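Desk tidying with the Harb hand gripper: tips after a month of use

The Harb is a hand-held gripper kit sold by Jedeo. You hold it, squeeze the handle, and two soft ribbed fingers close on whatever sits between them. It can record each pick, and the Tridavix tidying arm then learns from the recordings. You can also buy it without the arm and add that later. I have used it mostly on desks, and these are the things I would pass on to anyone starting.

Set aside an hour for the first go. The fingers clip on quickly, but pairing with the Vodport app took me three tries, and the handle needs 60 minutes on charge before it will pair at all. Do that the evening before.

Wipe the desk first. Dust gets into the ribs of the fingers and they lose grip. A damp cloth with a drop of washing-up liquid does for both the desk and the fingers. Dry them properly and don't put them near a radiator.

Begin with something small and smooth that won't break. A computer mouse is good practice, because it is rounded and will slide out if you come at it badly. Turn your wrist so that the fingers close across the narrow part. If you grip it end to end it tends to tip. 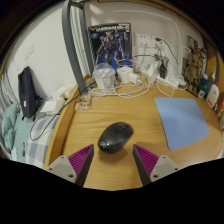

Go in low and slowly. Let the tips come down either side before you squeeze, and stop squeezing as soon as the thing moves with you. New users nearly always squeeze too hard. The fingers bend, so they forgive a good deal, but a hard squeeze on a glossy shell makes it shoot forwards.

Put things back in the same place every time. The arm copies what you do, and if the mouse goes on the mat one day and next to it the next, it will do the same. Five clean picks are worth more than a whole evening of careless ones.

Keep cables for last. The Harb is poor with thin, loose leads, and I gave up on them after a few attempts. Unplug what you can, coil it by hand and fasten it with a bit of garden wire or a bread bag tie. Bottles are fine if they are closed and less than half full. Pick them up below the shoulder.

Check the finger screws every 4 weeks or so. Mine had worked loose on one side and the fingers no longer met evenly. A small screwdriver and a quarter turn put it right.

As for the kit itself, the grip is good and the handle is comfortable. The app is slow, and the printed booklet skips the part about resetting, so note the code down: hold both buttons and enter 2232. Spare fingers come as a pair and are dearer than they should be. I would buy the kit again for use with the arm. On its own it is a costly way to pick up a mouse.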